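Unit 4: Clearing and sorting a mixed work surface
Course notes, Domestic and Small Premises Housekeeping
Notes prepared by Viera Hrnčiar, revised 8/2/25

4.1 Scope

These notes cover the clearing of a table or counter on which waste, packaging still in use and cleaning items have been left together. Floors are dealt with in Unit 5 and refrigerated food in Unit 7. Read section 4.3 before the practical session, as the sorting terms are used there without further explanation.

A mixed surface is one carrying at least two of the following classes at the same time: waste, containers with remaining contents, tools, and goods in store. Most tables in shared kitchens and staff rooms are mixed surfaces by the end of a working day. A surface carrying waste only can be cleared straight into the bin and needs no method.

4.2 Order of work

The order taught on this course is the Maruyama order, named after the training kitchen where it was first written down. It has four stages.

Stage 1. Place the bin. The bin is brought to the surface and opened before anything is picked up.
Stage 2. Remove waste. Only items that are certainly waste are moved at this stage.
Stage 3. Return goods. Containers, tools and stock go back to their places.
Stage 4. Wipe. The surface is wiped from the back edge to the front, then dried.

Students often want to exchange stages 2 and 3. This is acceptable on a small surface. On a long table it leads to goods being carried past the waste, and loose wrappers get dragged to the floor by sleeves and bag straps. Kenta Kamata's trial with last year's group compared the two orders over 40 clearances, and the standard order was quicker in all but 16 of them. The remaining cases were nearly all short counters with one or two items of waste.

4.3 Sorting terms

Waste: an item with no further use in its present state. Empty snack bags, torn wrappers, used paper towels.

Live container: a bottle, tub or tube with contents remaining. A live container is never treated as waste on the grounds that it is lying down or has been moved from its place.

Doubtful container: a bottle or tub whose state cannot be judged by looking. It has to be lifted, and if necessary opened, before a decision is made.

Tool: cloths, sponges, brushes and scrapers. Tools have a working life and are judged by condition. See 4.6.

Goods in store: sacks, crates and boxes which stand near the surface but do not belong to the clearance. They are left alone unless they block access.

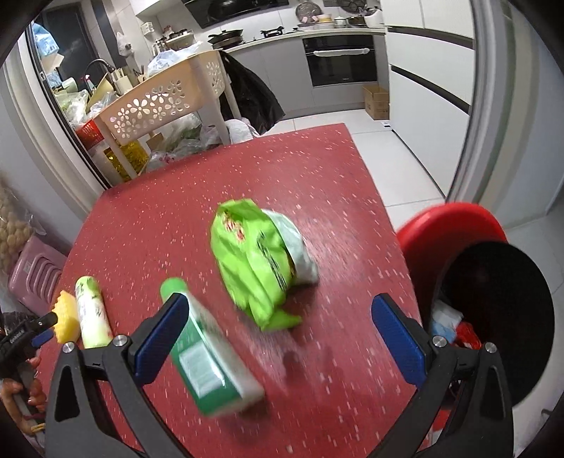

Doubtful containers account for most of the errors marked in the practical. A bottle on its side gives very little information from a distance, and a printed label says what the contents were when it was filled and nothing of the level now. Take the red speckled table, where the green bottle with the bright green cap and the slim white one towards the left are both on their sides. Both are entered as doubtful. The crumpled lime-green bag near the middle can be looked at first, but the rule for bags applies: open the folds and check for contents before discarding. The yellow knobbly item is entered under tools, and the clear sack at the left edge, behind the table, is goods in store and stays where it is. Write these entries on the sheet before handling anything.

Tianyou Tang's group asked whether a doubtful container may be shaken instead of opened. It may, if the cap is closed. Shaking will not separate a nearly empty bottle from one with a thick product clinging to the wall, so creams and concentrated detergents must be checked by weight in the hand or by opening.

4.4 Placing the bin

The bin stands on the side of the worker's stronger hand, within a forearm's reach. For a long table it may be stood on the table itself, provided that the base is clean and the bin is of tabletop size. The lid is opened fully and left open until the end of stage 2. Opening and closing it for each item is the most common fault in the timed exercise.

A lid that is hinged should open away from the direction in which items arrive. If it opens towards the worker, turn the bin before starting. Loose lids are set down beside the bin with the inner face upwards.

Check the fill level first. A bin more than three quarters full is emptied before stage 2 begins. Light packaging springs back after being pressed down, and a bin which appears to have room will often lift its own lid within a few minutes. Do not press waste down by hand. Use the flat of the previous liner's tie bar, or change the liner.

The training rooms use the Faltetden swing-lid bin and the older Zaltis bin with a loose lid. Liners are not interchangeable between them. The Zaltis liner is narrower at the neck and will tear if it is stretched over the Faltetden rim.

4.5 Handling crumpled packaging

Snack bags, sweet wrappers and similar film packaging should be picked up by a fold and not by the flat. Two fingers are enough. The open end is kept uppermost while the bag is moved, as crumbs and salt collect in the lower seam.

Film packaging with a metallised inner layer goes to general waste in the training building. Students working elsewhere must follow the collection rules in force at their own premises, and should find out what these are before the assessed placement in October.

Where several small wrappers lie together, put them inside the largest one and move them as a single item. This saves journeys and keeps the pieces from drifting when a door is opened. It should not be done if the outer bag has gone greasy.

4.6 Sponges and cloths

A sponge found on a mixed surface is lifted early in stage 3, before the wiping stage, and inspected on both faces. Retire it if any of these apply:

it sheds particles when rubbed with the thumb
it keeps a smell after rinsing in hot water
it no longer recovers its shape after being squeezed
its last use is not known and food is prepared on the surface

The last condition is the one most often disputed. Maricica Manole's view, which is now the course position, is that an unidentified sponge can be kept for outdoor or drain work if it is marked at once with a cut corner. It must not go back to the sink.

Textured sponges hold more debris than flat ones and take longer to dry. Stand them on edge. The Flotar rack in the wash area has slots for this purpose - the flat tray beneath it is for drip water only and is not a second shelf.

4.7 Records

Each clearance is entered on the yellow sheet with the surface number, the class of every item moved and the finishing time. The sheets for the previous two years are held in the office: 1,045 in the first year and 1,783 in the second. Takumi Fukuda is indexing them by surface type, and students may consult them for the written assignment on request.

Use the class names from 4.3 only. Entries such as "rubbish", "bits" or "misc." are returned for correction. Where an item changes class during the clearance, as with a doubtful container found to be empty, enter both classes with an arrow between them.

4.8 Preparation for the practical

Bring a pair of close-fitting gloves, a pencil and two clean cloths of different colours. Long sleeves must be rolled above the elbow. Bags and coats go on the hooks.

Each student clears one prepared surface alone and one as a pair. In paired work, agree before starting who takes waste and who takes goods, and keep to it until stage 4. Reaching across a partner loses two marks each time. Questions are put to the supervisor before the clock is started.

Reading for next time: Unit 5, sections 5.1 to 5.4, and the liner table at the back of the folder.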